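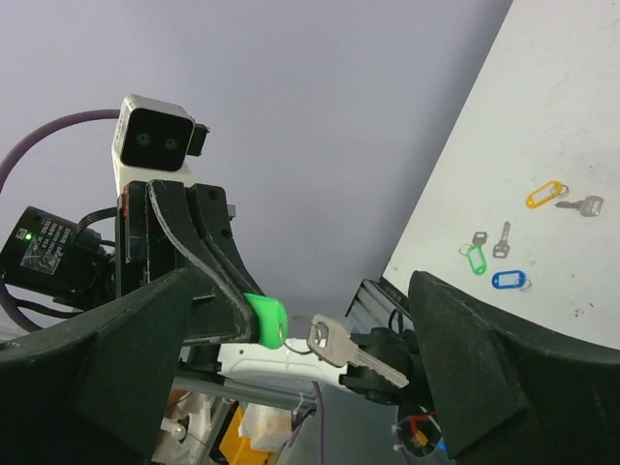

Werkstattbuch, Dienstag, Schlüssel und Anhänger

Grüner Kunststoffanhänger, dünner silberner Spaltring, ein Schlüssel aus silbernem Metall. So sieht die Einheit aus, die laut Flondeck-Liste künftig an jedem Haken hängen soll. Ein Anhänger, ein Ring, ein Schlüssel. Klingt vernünftig, ich glaube trotzdem noch nicht daran.

Ausgangslage: 17 Schlüssel im alten Kasten, davon 12 mit Anhänger. Der Rest hing an Draht, an Kabelbinder oder lag einfach unten im Blech. Zwei davon passen in kein Schloss, das ich heute Vormittag probiert habe. Auf der Liste stehen sie trotzdem als "Lager hinten". Welches Lager hinten gemeint ist, steht nicht dabei.

Zum Farbschema. Vundis schlägt vor: Grün für Schränke, Rot für Türen, Blau für alles, was abgegeben werden muss. Habe ich schon einmal mitgemacht, damals mit Gelb statt Blau, und nach einem halben Jahr hing überall die Farbe, von der noch genug in der Tüte war. Farbe allein taugt höchstens als grobe Vorsortierung. Wer den Schrank nicht kennt, findet ihn auch mit einem grünen Anhänger nicht.

Beschriftung: Papiereinlage mit Bleistift ist nach ein paar Wochen in der Hosentasche nicht mehr lesbar. Filzstift auf Kunststoff hält auch nicht, jedenfalls nicht bei uns mit dem Reiniger an den Händen. Ich probiere jetzt drei Varianten nebeneinander:

Variante A: Papiereinlage, Druckschrift, Klebefilm darüber.
Variante B: Nummer von Hand in den Kunststoff graviert.
Variante C: keine Beschriftung am Anhänger, nur Schlagzahl auf dem Schlüsselkopf.

Meine Vermutung ist B, aber das Gravieren dauert. Für den ersten Anhänger habe ich fast eine Viertelstunde gebraucht, und die 8 sieht aus wie eine 3. C wäre mir am liebsten, weil am Schlüssel selbst nichts verloren gehen kann. Dagegen spricht, dass man mit den Schlagzahlen auf so einem dünnen Kopf leicht verrutscht. Am Ausschuss geübt, Ergebnis mäßig.

Spaltringe: Die dünnen lassen sich gut aufziehen, das ist ihr ganzer Vorteil. Von den dickeren aus der Schublade bekomme ich ohne Zange keinen auf. In der Liste steht "Ring, Standard", damit kann man alles bestellen. Bitte beim nächsten Mal Durchmesser und Drahtstärke dazuschreiben. Solange das fehlt, bestelle ich nichts nach.

Offen: die Behauptung im Warnus-Blatt, der Ring halte 2.000 Mal Aufhängen und Abnehmen aus. Keine Angabe, mit welchem Gewicht und an welchem Haken. Unsere Haken haben innen einen Grat, der am Ring schabt. Ich habe heute bis 68 gezählt und dann aufgehört, weil das Telefon ging. Am Ring nichts zu sehen, was nach 68 Mal auch nichts besagt. Erst den Grat wegfeilen, dann noch einmal von vorn, mit Strichliste.

Zum Yu-Schrank: Schloss hakt. Schlüssel geht rein, dreht aber nur, wenn man ihn ein kleines Stück zurückzieht. Im alten Eintrag vom März steht dazu "Schlüssel verbogen, ersetzen". Auf die Richtplatte gelegt, liegt sauber auf. Also eher der Zylinder. Etwas Graphit hineingegeben, danach zweimal gut, beim dritten Mal wieder wie vorher. Bitte kein Öl in den Zylinder, auch nicht "nur ein Tropfen".

Noch zu tun:
Haken entgraten
Liste mit den Schlössern abgleichen, nicht mit der alten Liste
die zwei Schlüssel ohne Schloss in eine eigene Tüte, nicht wegwerfen
Variante A bis C in die Hosentasche und dort lassen
Zylinder am Yu-Schrank ausbauen - vorher nachsehen, ob wir einen passenden dahaben

Bis dahin bleibt der alte Kasten hängen, wo er ist. Wer einen Schlüssel nimmt, trägt sich weiter auf dem Zettel an der Tür ein.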